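Wandach Street Allotments and Garden Club
Minutes of the winter meeting, Fri 7 December, in the back room at the Filla

Minutes by me, Milovan Kelmendi, as I was the only one who'd brought paper. Fourteen of us came, plus a dog. Apologies from both McIntyres, who have colds.

Last meeting's minutes were agreed once I'd changed "leeks" to "leaks" in the bit about the water tank. Sorry about that.

Water. The tank by the top gate is still dripping. We've had a quote of £600 for a new one, fitted, and there was a fair bit of grumbling. I said I thought it was steep but that we'd been patching the old one for years – most of you agreed, a couple didn't. We voted to get another price before spending anything, and I'll ring round after the holidays.

Waiting list. It now stands at 38, the longest I can remember! Three plots are coming free in the spring, and two of those are full size. We talked for ages about splitting them into halves. I'm in favour (my own half plot is plenty, as anyone who has seen my brambles will know) but the people along the Belska Lane side worry about more cars. We'll put it to everyone in writing and decide in May.

Signing in. The book in the shed keeps going missing, and so does whatever was left to write with. We agreed to go over to loose slips on the shelf inside the door, with a desk tidy next to them. Please put your plot number on your slip as well as your name. 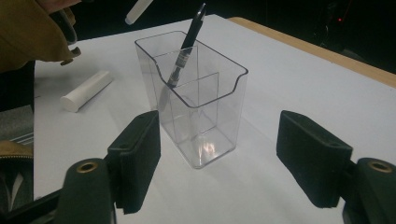 Photo: M. Kelmendi

Seeds. The group order goes in at the end of the month. Broad beans, onion sets and first earlies are all on the form, and I've added sweet peas because I was asked very nicely. Money with your form please, no IOUs this time. I'm still chasing last year's shallots.

Bonfires. Dusk onwards only, and not when the wind is blowing towards the houses. We had a complaint in the autumn and I had to go and be charming about it, which I'd like not to do again.

Any other business. Someone has left a very good wheelbarrow by the compost bays. Green, nearly new tyre. If it isn't claimed by the next meeting it goes into the shed for everybody. The lock on the bottom gate is stiff and I'll bring some oil up.

We finished just before nine and most of us stayed for a drink. Next meeting in the same room, date to go up on the gate.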